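Cell 2 Gripper and Work Surface Inspection
Checklist with comments, revision following the December rework

Scope

This checklist covers the gripper fingers, finger brackets, work surface, frame and cabling of Cell 2. It does not cover the arm joints, the controller firmware or the vision calibration, which have their own sheets. Complete all items in order. Mark each item OK, ADJUST or FAIL, and write a comment for anything other than OK.

Items marked (L) require lockout before hands enter the cell. Items marked (P) are done under power at reduced speed with a second person at the stop button.

The cell is presently set up for soft goods, mainly hats and caps. Wear on the finger pads differs from the rigid parts program, so the pad limits below replace the ones in the earlier sheet.

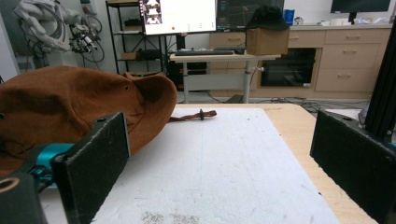 Inspection by Kaede Fukuda, reviewed by Minoru Tsuchiya
Kencombe site, May 1, 2023
Cycle counter at start: 2220

Section A. Before entry

A1. Stop button releases and latches. Press, confirm drive power drops, release, confirm no motion.
Result: OK

A2. Lockout tag fitted and signed.
Result: OK

A3. Counter reading recorded above.
Result: OK
Comment: The previous sheet had the reading in the comments box. Please keep it in the header so Sayaka can find it.

A4. Work item left in a position where it cannot snag during checks.
Result: OK
Comment: Brown suede bucket hat on the board, lying on its side with the chin strap out flat. Removed before B1 and put back for Section E.

Section B. Fingers and pads (L)

B1. Pad faces free of cuts, lifting edges and embedded grit.
Result: ADJUST
Comment: Left pad face scuffed and dusty. No cuts, no lifting at the corners. Cleaned with a dry lint-free cloth, then with a cloth dampened in isopropyl alcohol. The scuffing remains after cleaning and is within limits. Right pad cleaned the same way. Do not use the citrus cleaner on these pads. It leaves a film, and the first picks afterward will slip.

B2. Pad edges square to the bracket.
Result: OK

B3. Bracket screws at torque mark.
Result: OK
Comment: Paint marks on the left bracket are getting hard to read against the teal-blue. Re-marked in white.

B4. Fingers close parallel. Check with the Emex feeler set at the tip and at the root.
Result: ADJUST
Comment: Tip gap larger than root gap on first closure. Loosened the left bracket, reseated it, retightened in two passes. Second reading in tolerance at both points. If this drifts again before the next inspection, replace the dowel in the left bracket and do not reseat a third time.

B5. Finger travel free over the full stroke by hand.
Result: OK

B6. Pad change due at 600 cycles from last fitting.
Result: OK
Comment: Not due. Write the fitting count on the inside of the bracket as well as in the log. Pankaj Srivastava fitted the present pair and the log entry was made a shift late.

Section C. Work surface (L)

C1. Board lies flat on the tabletop with no rocking at the corners.
Result: OK

C2. Board clean.
Result: FAIL, corrected
Comment: Patch of gray crumbs and debris near the center of the near side. Vacuumed with the brush head, then wiped. Do not blow the board off with compressed air; the debris ends up in the finger slides. Source not confirmed. It could be pad material or it could be coming in with the goods. A sample is bagged and on Sadao Sasaki's bench.

C3. Board surface free of dents and lifted areas in the pick zone.
Result: OK
Comment: The faint vertical line down the middle was checked with a fingernail. No step felt. Watch item only.

C4. Board position against the tape marks.
Result: ADJUST
Comment: Board had moved toward the far end of the table. Returned to marks. Pick height does not change with this, but the taught drop point does. Two new tape corners added.

C5. Table legs locked.
Result: OK

Section D. Frame, cabling and surroundings (L)

D1. Black extrusion post at the right side of the table: base bolts tight, no sway with a firm push at shoulder height.
Result: OK

D2. Arm cable bundle clear of joints through the full range.
Result: ADJUST
Comment: The cables hanging at the white arm are tangled. Separated power from signal, fitted new hook-and-loop ties and left a service loop. Do not use zip ties here. Ties to be spaced per the Asamoah drawing, which calls for 50 mm at the wrist.

D3. Floor cables out of the walkway.
Result: FAIL, open
Comment: Black cables run loose across the floor from under the operator desk toward the cabinets. A cover strip is on order. Until it is fitted, walk around the other side of the desk.

D4. Operator desk clear enough to reach both keyboards without moving anything.
Result: OK
Comment: Cardboard box at the right end of the desk, with a black cap on top. Not in the way. Stock should go back on the shelving at the end of the shift.

D5. Both operator monitors on and readable from the stop button position.
Result: OK

Section E. Function check under power (P)

E1. Home position reached with no fault.
Result: OK

E2. Close on the test block at low force, hold, open. Repeat until the force trace settles.
Result: OK
Comment: First trace had a small step at contact. Not present afterward. Trace saved in the Gakora folder under the counter reading.

E3. Pick a soft item by the brim and lift clear of the board.
Result: OK
Comment: Done with the bucket hat. Brim held, no slip.

E4. Pick with strap or cord present. Confirm that the strap does not enter the finger slide.
Result: ADJUST
Comment: The braided strap came close to the left slide when approached from the toggle end. Approach angle changed so the fingers come in from the crown side. Operators should lay straps out flat before starting a run.

E5. Release with no sticking to either pad.
Result: OK

Open items

D3, floor cable cover. Owner: Sayaka Kikuchi.
C2, debris sample. Owner: Sadao Sasaki. Result to be added to this sheet by hand.
B4, recheck finger parallelism at the next pad change or after any collision, whichever comes first.

Reviewer's comments (M. Tsuchiya)

B4 accepted. Record the actual readings next time, both before and after adjustment.

C4: the tape corners are acceptable for now. I would prefer a fixed stop at the far end of the board. Pankaj to quote.

Cell released for normal operation with D3 open.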